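# Two Gray Bins, One Long September

Welcome to the odds-and-ends page. Hsin-yi Yeh and I have been sorting through household stuff at the Ploniven workroom, and at some point we agreed the bins deserved their own gallery. Hsin-yi wanted to call it an archive. I talked her down to a page.

The rules are simple. Things go in a bin, things come out of a bin, and the master list (890 entries, nearly all of them spelled correctly) says what belongs where. The list has a category called "bath, misc." that I would like to see abolished.
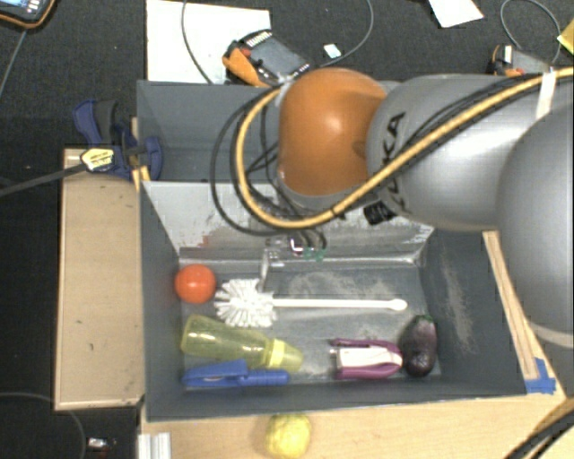 *Front bin, bath misc. Orange-red ball in the far corner, toilet brush lying across, yellow-green bottle on its side.*

The brush is the star as far as I'm concerned. White bristles, slender white handle, a little hole at the end so you can hang it up, a courtesy it does not get from us. Inmaculada Paredes files it under "brushes, long," next to a pastry brush, and we have had words.

The bottle is see-through with a brighter yellow collar. The ball has been listed under toys, sports and pets, depending on who had the keyboard.

As for the bin, the far wall is scraped half to pieces and the floor has gone dusty in the middle. Hsin-yi calls this patina. I have a quote from Başaran for 4 new ones — it's been sitting in my inbox for 35 days.

Kitchen drawer stuff goes up next, once we settle what counts as a spatula.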